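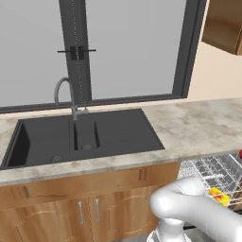 Small thread about my home robot project, because some people asked where it is now.

1/ The project is called Ustomik. For now it lives only in the simulator. The real arm comes in April, if the shop in Dimitriou Street keeps its word.

2/ I chose a kitchen as the test world: sink, marble counter, dishwasher with the rack pulled out. My own kitchen is less tidy, but the colour of the counter is quite near.

3/ Last Thursday I rewrote the grasp planner. Before that, one planning step took 135 ms. Now it is almost 40 ms, and my old laptop thanks me.

4/ The difficult thing is round objects. For a box I have 4 good approach directions. For a cylinder lying on its side I must first know where its axis goes.
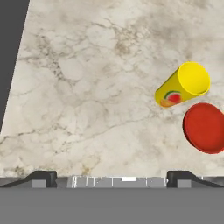
Gripper view: yellow can on its side, red lid next to it, fingers open.

5/ From this angle the planner likes the lid too much – I still have to tune the weights. I set it to give up after 3 tries and go back to the home position.

6/ Code will be on my page under the name Endov when I have cleaned it up. If you have organised your own grasp tests at home, please write me how you score them.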